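4.2 Trading volume and price moves

The sample covers 487 trading days for two listed firms, Prineo and Daltby. Both make consumer goods and both trade on the same exchange. We matched daily closing prices with sales updates and counted a price move as large when it fell in the top tenth for that firm.

Prineo had 23 large moves in the period. Most came within two days of a sales update, and volume rose on the same day. Daltby's moves were more spread out, and several came with no company news at all.

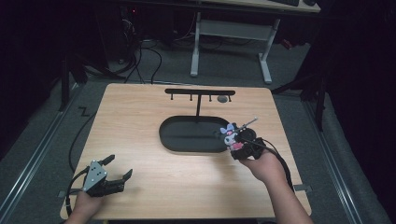
Figure 2. Small plush toy held by a hand-held gripper, next to an oval tray and T-shaped rack.

For Daltby we also checked the Kowalchuk index, which tracks 300 mid-sized firms. When the index dropped, Daltby dropped further - this held on Mondays as well as later in the week. Prineo did not show the same link. Removing the June updates changes the size of the estimates slightly but leaves their signs the same.

Prices come from the Lorngate database and are adjusted for splits. Dividends are left out of the main tests and added back in Section 5.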